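Caderno de oficina – março

Retomei os azulejos hidráulicos da cozinha dos Chávez. A encomenda é de 31 peças de reposição para um piso antigo, em três desenhos, mais duas de borda. O piso original tem desgaste desigual e o cinza mudou de tom perto da porta, por isso decidi comparar sempre com a peça que o Leopoldo retirou debaixo do armário, que está quase sem uso.

Pigmento: a mistura 4 do preto de óxido ficou azulada depois da cura. Na mistura 5 pus uma ponta de ocre e chegou perto. O Leopoldo acha que ainda falta calor. Eu deixaria assim, porque a peça escurece com a cera. Fica para decidir quando a amostra encerada estiver pronta.

Cimento branco: o saco aberto da Letton empedrou no fundo. Peneirei o que deu e descartei o resto. O saco novo rende diferente, pede um pouco mais de água na camada fina. Anotar no quadro.

Prensa: a Felterer perde pressão quando fica parada à tarde. Troquei o anel do pistão e melhorou, mas ainda cai se a gente demora entre uma peça e outra. Trabalhar sem pausa até chegar o jogo de vedação.
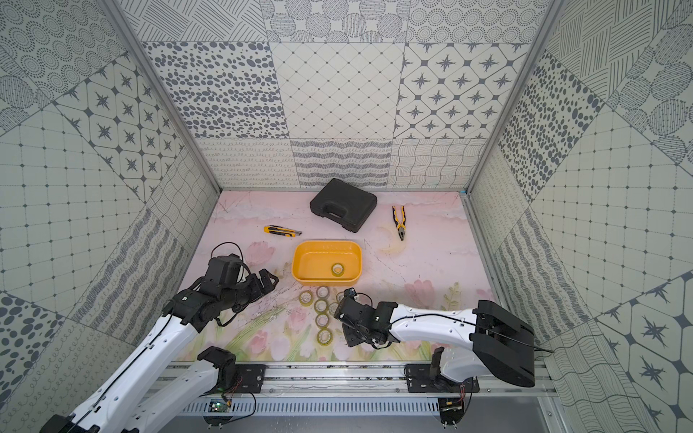 O desenho da borda ainda não está fechado. O cliente quer algo que converse com o miolo sem repetir o mesmo motivo, e as duas propostas do Evander Moffat ficaram carregadas demais para uma faixa estreita. Voltei a olhar misturas de padrões em cinza e branco, do tipo que junta hachura diagonal, losangos de linha fina e estrelas de quatro pontas dentro de octógonos arredondados. De longe o conjunto se segura porque a cor é uma só e o módulo é sempre quadrado. As linhas onduladas cansam menos a vista que os anéis pontilhados, pelo menos para mim. Para a borda fico com o losango, traço um pouco mais grosso, sem pontos. Fiz o decalque à mão e passei para o Evander redesenhar na escala certa.

Molde: o latão do divisor antigo está torto em dois cantos. Endireitei um. O outro precisa de solda nova, e o ponto antigo já tinha sido refeito por alguém com estanho demais. Limar antes de aquecer. A tinta vazou justamente ali nas duas primeiras peças de teste, com uma mancha escura entrando no campo claro.

Peças prensadas hoje: as de teste e mais seis boas. Uma saiu com bolha no canto e foi para o balde de caco. As boas estão na prateleira de baixo, na vertical, com sarrafo entre elas. Não mexer até completar um dia inteiro, depois vão para o tanque.

Lixa: comecei com 800 direto na peça encerada e não adiantou nada, só entupiu. Tirei a cera, refiz com 800 com água e terminei com 3000 na amostra. Ficou com um brilho que não combina com o piso velho. Parar na 800 e encerar. A 3000 volta para a gaveta.

Consumo: gastei 209 gramas de pigmento preto na batelada, contando o que ficou grudado no balde. Pesar o balde vazio da próxima vez.

Conversa com o Leopoldo sobre a junta. O piso antigo foi assentado quase sem espaço entre as peças e as novas saem um fio maiores. Ele prefere esquadrejar na bancada, com disco contínuo, antes de levar para a obra. Concordo, mas isso quer dizer perder a quina viva em pelo menos um lado. Marcar o verso com lápis para que o lado cortado fique sempre virado para o armário.

O fornecedor da Hollotitz respondeu sobre a areia. Tem a granulometria fina, entrega no fim do mês. Até lá dá para seguir com o que temos se ninguém usar a areia boa para a camada de base. Separei num balde com tampa e escrevi em cima.

Outra coisa da comparação de padrões: o octógono com estrela do meio funciona bem como peça isolada, e num piso inteiro acho que fica pesado. Mostrar ao cliente só quatro juntos, nunca um sozinho.
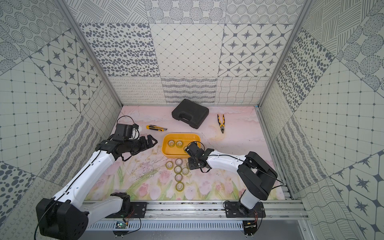 Pendências

Soldar o segundo canto do divisor de latão.

Encerar a amostra da mistura 5 e comparar à luz do dia, ao lado da peça original, por volta das dez da manhã.

Cobrar o jogo de vedação da prensa.

Pedir ao Evander a borda em papel vegetal, tamanho real, com a emenda do canto resolvida. Se o losango não fechar na quina, usar uma peça lisa.

Passar as seis peças para o tanque e anotar a hora na etiqueta.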